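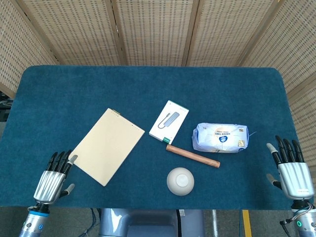
Jan 5, 2023 - visit day at Lincombe

Writing this up before I forget it all. Halyna Polishchuk had talked the Lincombe people into letting us come over for their open day, and since they were still setting up when we got there (we were early, my fault, I misread the bus times) we had a good long look at the demo table before the crowd came in.

The building went up in 1953 and you can tell from the stairs. No elevator. The demo room is at the end of the second floor, past the Biltari group's offices, and they had sectioned off their corner with a tall folding screen, the tan woven kind. It makes the place look half like a tea room, but I have to say I want one! Ours is a whiteboard on wheels and it fools no one.

The table is covered in dark teal short-pile carpet. I asked why carpet and got three different answers from three people. The one I liked best was that things don't skate away when a finger nudges them. We should try it - our bare tabletop sends everything sliding and then we blame the grasp code.

Objects for the first round: the USB hub box, a wooden rod, a soft plastic-wrapped package with a round blue-and-white logo, a thin pale board, and a little ceramic bowl turned upside down. The bowl is the mean one. I would have gone for the foot ring with two fingers and Halyna said no, slide it to the edge and take it by the rim, and we argued about that through most of the coffee break. The board worries me more. It's so thin and it lies so flat that I don't see how you get a fingertip under it on that carpet without squashing the pile down first.

The hands are lovely up close. Five fingers, black joints, gray tips, silver ribbed backs. The Clondgate engineer on duty told us the finger cables get swapped every 25 hours of running, which sounds like a lot of swapping to me, and he didn't look thrilled about it either.

Their object log is at 556 entries now, all typed in by hand (!). Every item gets a name, a weight and a note on how it likes to be held. I asked for a copy and they said to email Rautiainen, so that's on my list. Halyna wants the weights most of all, for her slip tests.

The afternoon slots were limited to 12 visitors each and ours was full, mostly students, plus one very keen kid who kept asking if it could tie shoes.

To do:
- email Rautiainen about the object log
- price a piece of short-pile carpet for bench two, teal if they have it
- try the bowl both ways, foot ring and rim, and write down who was right
- return Halyna's visitor badge, it's in my coat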